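4.2 Evaluation of the Trellia bin-picking kit

The Trellia kit, supplied by Cundska, is offered as a complete package for small manufacturers: a gripper, mounting hardware, and a software license that covers one cell. The supplier states that it can be set up on an existing arm without custom programming. We tested this claim in the Ackroyd laboratory, using an arm already in service and the default settings given in the manual.

Each trial began with rectangular blocks placed in a metal bin at mixed angles. The operator started the picking cycle and did not step in unless the software reported a fault. A pick was recorded as successful when the block was lifted clear of the rim and released at the drop point. Out of 422 attempts, 199 were made with the standard finger tips and the remainder with the longer tips sold as an option. The bin was clamped to the table throughout, and its position was checked against tape marks before each session.

Crossed blocks received separate treatment in the analysis, as the manual gives no guidance on the order in which they should be removed. The layout of the cell is shown in Figure 3.

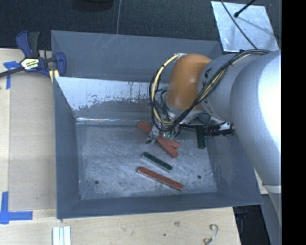
Figure 3. Arm and gripper over the bin, with red and green blocks.

The software license was renewed once during the study, and the renewal required a restart of the controller. Service requests were sent to Clorkeck, the regional distributor, which answered all of them by email. Costs for the license and for replacement tips are treated in Section 5.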